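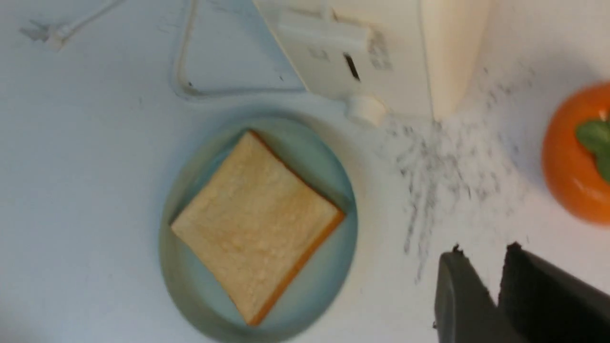 Figure 1. Wrist camera view of the plate, the bread and the toaster.

Toast Handling with a Low-Cost Arm
Lai-ching Ko and Boris Dimitrov

1. Setup
We built the station in the Peltito shared workshop in July. The arm is bolted to the side of a white table against a white wall. It has one camera on the wrist and a second one higher up that sees most of the table. The task is to move sliced bread between a plate and a two-slot toaster. We collected 90 practice runs by hand control before trying anything automatic.

2. Finding the slots
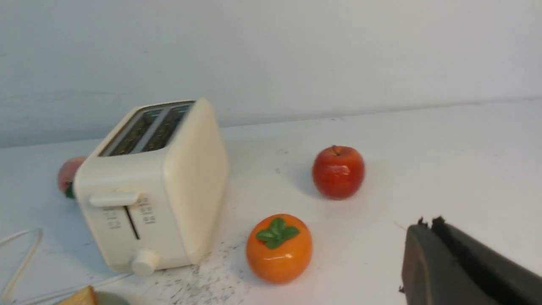 Slot detection was the hardest part of the vision work. Our first version looked for any long dark shape and took the biggest one. The two slots run parallel with only a thin light divider between them, so at low resolution they merged into one blob and the arm aimed for the middle. Lai-ching fixed this by cropping tighter and raising the contrast. Dark specks on the table also gave false hits – we now drop any shape under a minimum area.

3. Gripping
Bread tears if the fingers close too hard. We lowered the motor current limit in steps and settled on a closing time of roughly 2 seconds. Grabbing near a corner worked better than grabbing the middle of an edge, as the slice bent less.

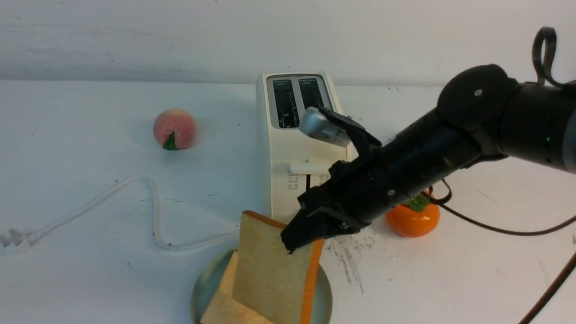
The wrist angle matters as much as the force. With the fingers pointing straight down, the slice swung during the move, so we added a small tilt before each lift. Hatsue Shibata suggested softer finger pads, which we have not tested yet.

4. Remaining problems
The lever is still pressed by hand. Eight of our failed runs came from the slice catching on the rim of a slot, and we plan to add a short pause above the toaster to correct the angle.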